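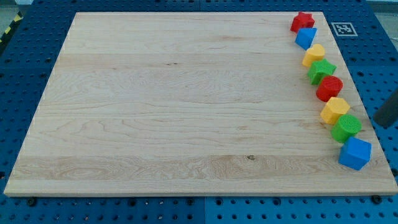
4 min read

Recording and Mixing > Home Studio

Thread: Latency offset when re-recording through an outboard preamp

lowcut_68
I have a Farnden two-channel preamp going into the line inputs of a Bosell interface. Buffer at 128, 48 kHz. When I overdub acoustic guitar against a click, the new track lands late by a consistent amount. I did a loopback test (output 3 patched straight to input 1, recorded a click, zoomed in) and measured 593 samples. The driver reports a round trip of 493. So the DAW is compensating for 493 and I am left with a 100-sample error on every take.

Is the preamp adding this? It is a fully analog unit as far as I know. I would like to fix it properly before I track the rest of the record in August.

tapewobble
Analog preamps do not add 100 samples. At 48k that is a bit over 2 ms. Your loopback did not include the preamp anyway, going by what you wrote. The error is in the driver's reported figure. Very common.

Look for a setting called recording delay or record offset in the DAW preferences. Enter the difference, run the loopback again, and check that the recorded click sits on the original.

lowcut_68
Correct, the preamp was not in the loop. I ran it again with the preamp patched between output 3 and input 1, gain at minimum. Same 593. So that rules it out.

Which sign does the offset take?

tapewobble
Depends on the DAW. In mine a negative number moves the recording earlier. Try one, and if the error doubles, use the other.

Brightside Audio
I would not enter a fixed offset yet. Change the buffer to 64 and then 256 and repeat the loopback at each. If the error stays at 100 samples, fine, use the offset. If it scales with the buffer, the driver is leaving out a safety buffer and a fixed number will only be right at one setting.

nine_volt
Disagree that any of this matters. 2 ms is what you get by sitting two feet further from the mic. No drummer on earth plays that tight. Record the song.

Brightside Audio
It matters once you stack. Take one is late by 2 ms, you play take two against it and it lands 2 ms behind that, and so on. It also matters if he sends a recorded track out through hardware and blends it with the dry one. 100 samples between two copies of the same signal is a comb filter with the first null at 240 Hz. You will hear that.

nine_volt
Stacking only accumulates if you are playing to the previous overdub and ignoring the click. For parallel hardware, agreed, but he asked about overdubs.

lowcut_68
I do want to run parallel compression through an outboard unit later, so both cases apply.

Results, three passes at each setting:

Buffer 64: error 100
Buffer 128: error 100
Buffer 256: error 100

No variation between passes. I then changed the sample rate to 96k and the error went to 68, which I did not expect.

Brightside Audio
Good, it is fixed with respect to the buffer. The 96k number is plausible. Converter filters often run in a different mode at double rates, so the delay in samples does not have to stay the same. Keep one offset for each sample rate and write them down somewhere.

Bùi
Same interface here, older firmware. I get 9 samples at 48k on the line inputs. Not 100. Are you going through the software mixer that installs with the driver?

lowcut_68
Yes, the mixer is active. I use it for the headphone feed.

Bùi
Turn it off, or at least set input 1 to direct in the routing page, and measure again. On my unit the mixer path is not included in what the driver reports. I had a long email exchange with support over this and never got a clear answer.

lowcut_68
Mixer bypassed, 48k, buffer 128: measured 502, reported 493. Error 9. Matches yours exactly.

So the mixer adds 91 samples that the driver does not declare. I would rather keep the headphone feed on it, though. Is there any downside to leaving the mixer on and entering 100?

Bùi
None that I know of, as long as you never forget which state it is in. I did forget, once, and had to nudge an entire session by hand.

tapewobble
Save it as a snapshot and name the snapshot with the offset. Also, if you use the insert plugin for outboard gear, it has its own ping function. Run the ping with the global offset already entered -- otherwise some DAWs apply the correction twice.

kettle_drummer
Slightly off topic, does anyone know if the Trusta driver reports correctly? Thinking of moving to one. I track nine inputs at once and would like to stop doing this arithmetic.

tapewobble
Measure it when it arrives. It takes one cable and roughly five minutes. I do not trust the reported value on anything.

nine_volt
Or buy it, plug in the drums and press record.

lowcut_68
Offset entered as -100, mixer on. Loopback now lines up to the sample at 48k. I have not pinged the compressor insert yet because I am short one balanced cable. Will post the number when I have it.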